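Setembro foi o mês das garras aqui em casa. Eu tinha prometido a mim mesma que só ia comprar a segunda depois de gastar bem a primeira, e claro que não aguentei: chegou a Serkier, ainda nem tinha desembrulhado tudo e já estava com a Torneveck na outra mão, abrindo e fechando as duas feito maluca no meio da sala.

Para quem caiu aqui de paraquedas: são garras de mão, daquelas que a gente segura e aciona com os dedos, com uma câmera olho de peixe virada para a ponta. Eu uso para gravar tarefas domésticas (abrir porta, guardar coisa, puxar gaveta) e depois treinar um bracinho de mesa com isso. O braço é assunto para outro post, porque ele anda de mau humor.

## Torneveck ou Serkier?

A Torneveck é a mais leve das duas e dá para perceber logo. Dá para gravar uma tarde inteira sem ficar com o pulso reclamando. O gatilho tem um curso comprido, macio, gostoso mesmo, mas no fim dele existe uma folguinha que me irrita: aperto até o fundo e os dedos ainda dançam um tiquinho. Para pegar uma esponja, tanto faz. Para um puxador de metal, faz diferença!

A Serkier é o contrário, dura e precisa. Na primeira hora eu detestei. Na segunda já tinha pegado o jeito, e hoje, se fosse escolher só pela pegada, ficava com ela. O problema é o cabo, que sai bem onde eu apoio o polegar (quem desenhou isso não grava com a mão direita, aposto).

Nas contas do mês ficaram 151 gravações aproveitáveis, somando as duas, e 1.413 clipes curtinhos depois do corte. Joguei fora bastante coisa, principalmente as minhas primeiras tentativas com a Serkier, em que eu chegava perto demais do móvel e perdia os marcadores.

## A câmera

Troquei também a lente. A antiga era mais fechada e bonita de ver, só que eu vivia sem saber o que estava acontecendo do lado do dedo. A da Kasten entorta tudo, armário vira barril, mas pega os dois dedos, os marcadores e ainda sobra parede, cortina e luz do teto.

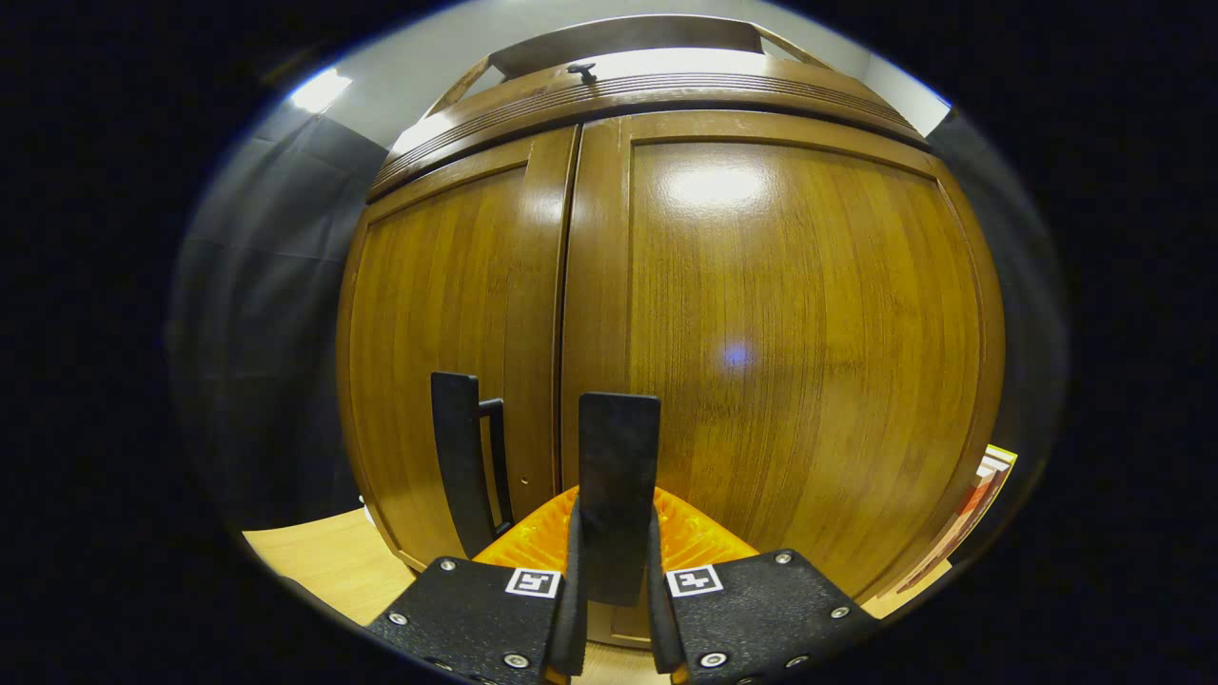

*Armário de porta envernizada, visto pela lente da Kasten. O clarão branco na porta da direita é a luz do teto.*

Esse brilho do verniz foi a minha dor de cabeça. Com a exposição automática, a imagem inteira escurecia quando eu mirava a porta, e aí o dedo preto contra o puxador preto sumia. Travei a exposição na mão, um ponto abaixo do que eu achava bonito, e melhorou muito. Ainda quero testar um filtro polarizador, mas os que encontrei não encaixam no aro.

Outra coisa que aprendi apanhando: os marcadores precisam ficar no canto de dentro dos dedos, virados um para o outro. Eu tinha colado mais para baixo, porque achava mais discreto, e a leitura da abertura falhava toda hora. Subi os dois e a curva ficou limpinha.

## E o controlador?

Estou com o Evside faz pouco tempo, então vai só a primeira impressão. Ele sincroniza câmera e gatilho sem eu precisar bater palma no começo de cada gravação (sim, eu batia palma). O menu é horroroso, com texto minúsculo, e ele esquece o fuso horário quando desligo. Fora isso, não travou nenhuma vez.

Por enquanto a combinação que ficou montada é dedos da Torneveck, lente da Kasten e Evside no bolso do avental. A Serkier eu guardo para os puxadores chatos. Se alguém aí já conseguiu desviar aquele cabo sem abrir a carcaça, me conta nos comentários, por favor!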